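Saturday, April 26, 2025

Went in to work on a weekend, which I swore in January I would never do again, and I'm writing this with my shoes off and a plate of toast on my knee. The plan was to sort out the cabinet paperwork before the Gullberg people come to look at the books. The plan was also to be home by lunch. Ha.

I've been at Stenodstead long enough to know where everything is supposed to be, and long enough to know it isn't there. The Gullberg papers are the worst of it. They've been in a cardboard carton, then in a drawer, then in a different drawer with the Christmas lights, and for a while half of them were riding around in the back of Adebayo's car (Adebayo Nwachukwu, that is, we have two Adebayos now and it causes no end of trouble with the mail). So I decided they were all going into blue, and into the low cabinet, and staying there.

I do love that blue! Everything else in the building is the color of oatmeal. I spent far too long in the catalog choosing it, going back and forth between that and a green, and the green was cheaper, and I don't care.
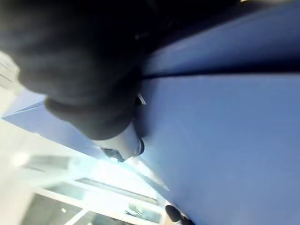 Morning: the punching and the labels

Coffee first, then 30 sheets at a time through the good hole punch, which is supposed to take more than that but sulks. I did the Gullberg invoices by month and the letters by whoever wrote them, and then changed my mind and did the letters by month too. I always do this. I should just start with the thing I'm going to change my mind to.

Labels took forever. I wrote them by hand, hated my handwriting, and went looking for the label maker, and the label maker had no tape in it, so handwriting it is. I'll redo them when the tape comes. (I will not redo them.)

Adebayo turned up with cinnamon rolls and an opinion, which was that things lying flat get forgotten and things standing up get used. He may well be right but I like them flat. Standing up on their own they slump over, and then the one you want is always behind the one that slumped. We had quite a long talk about this for two grown people with keys to the building. In the meantime I opened the cabinet, put one blue binder on the shelf, left one lying on top and went off to eat a cinnamon roll.
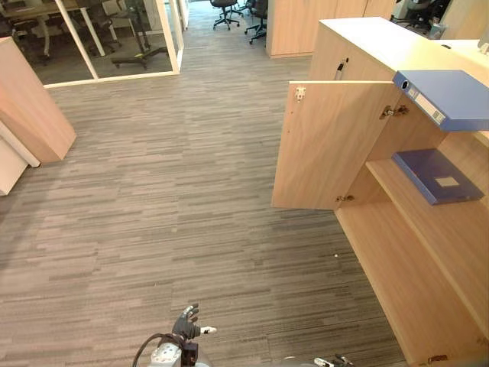
After the rolls: deciding what goes where

The question was what the bottom of the cabinet is for. I'd pictured the Foltosby folders down there, all 20 of them, nice and low, because they're heavy and I'm tired of lifting them. Adebayo said leave it clear, something will come along. Something always does come along, and it's usually a broken fan.

I went and got a damp cloth and wiped the top down, and then the insides of the doors, which I don't believe anyone has done since we moved in. Gray cloth by the end. I also read an entire letter from Gajdoš about a delivery of shelving that came to the wrong town, from years back, and it was so polite and so furious that I read it out loud to Adebayo twice. That's the trouble with filing, you keep finding things to read. It's in with the rest of them now, under its proper month, and I put a sticky note on it so I can find it again when I need cheering up.

By then I'd made up my mind, more or less. Blue on the upper shelf, side by side, and the space underneath left alone until Monday when I'm less hungry.

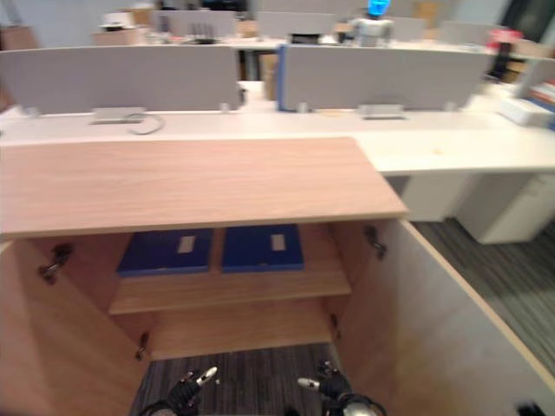

I called Mom on the way to the bus and she asked what I'd done with my day off, and I said filing, and there was a pause. Then she told me about her own filing, which is a biscuit tin. She can put her hand on any piece of paper she owns in 10 seconds flat, or so she says, and I've never caught her out. She wants me to come over next weekend and help move the big armchair. I said I would if there's lunch.

My back is complaining a bit from all the crouching. It's a low cabinet and I'm not a low person. I've asked for one of those little rolling stools up to 8 times and I'm going to ask again, in writing, and file a copy.

Still turning over the business of the empty shelf, so I'm putting it down where I can argue with it later.
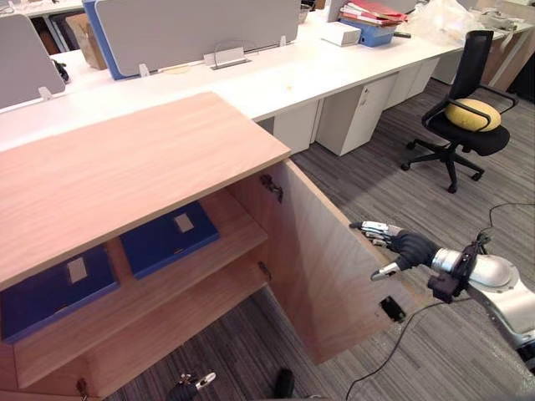 Do the Foltosby folders go on the bottom shelf or stay in the back room?

Back room for now. They get pulled out once a year at most, and the bottom shelf is better kept for whatever Gullberg sends next, so the whole lot stays in one cabinet. Adebayo gets to be half right and I'll tell him on Monday.

Toast is gone. Need to buy bread, and label tape, and something for the moth in the hall closet.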